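Notebook, Justthorpe sim bench, March. S. Akpan

Door task again, on the Verby kitchen build. Question from Mbeki was whether the policy is ready to try on a real door. My answer is no.

200 episodes, limit 400 steps each. The approach is fine. The trouble starts at the knob.
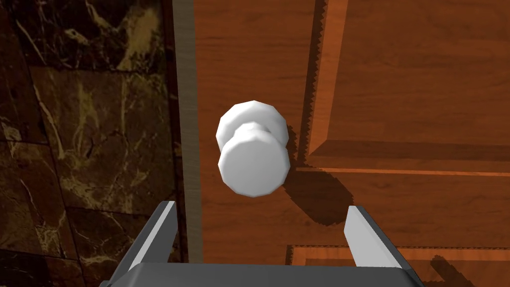
It opened the door in 8 episodes. Most of the rest timed out with the fingers slipping round the rim. Friction on the knob is still the Zillness default, so check that before retraining. Turning and pulling should be scored separately. 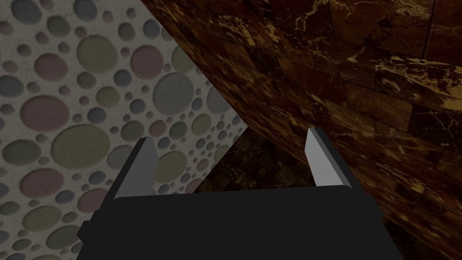

Gripper open and empty, patterned wall to the left, brown marble to the right.

Next: raise pad friction, rerun with same seeds. Leave the drawer task alone until then.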